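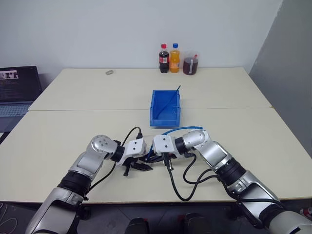
Stultier wrote that 80 demos of one task will do for a first policy, as long as you reset properly between them. Is that right tho? Two arms, teleop, single blue bin on the table. Got 24 so far and my shoulders hurt. Do I vary where the bin goes or keep it still?
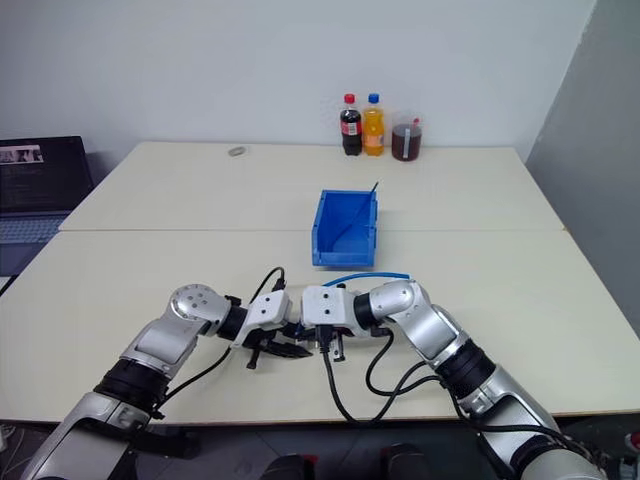

Also not sure whether to bin the runs where I hesitate. Need somthing working by September.

Teta
Move the bin. Few centimetres, bit of a turn, every run. Leave the drinks one day, shift them the next, or it'll learn the bottles. Keep hesitations if you got there in the end, dump the ones with long pauses at the start.
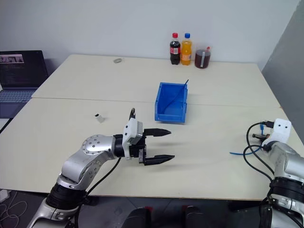
Start pose matters too. Same one each time, or close. I did 900 without checking that and had to redo most of them. Train early, at 24 even, just to see the loader works.

Flutorano
just do more. 80 is nothing

Morrison
Check your timestamps first. Mine were 3 frames out beteween left and right arm.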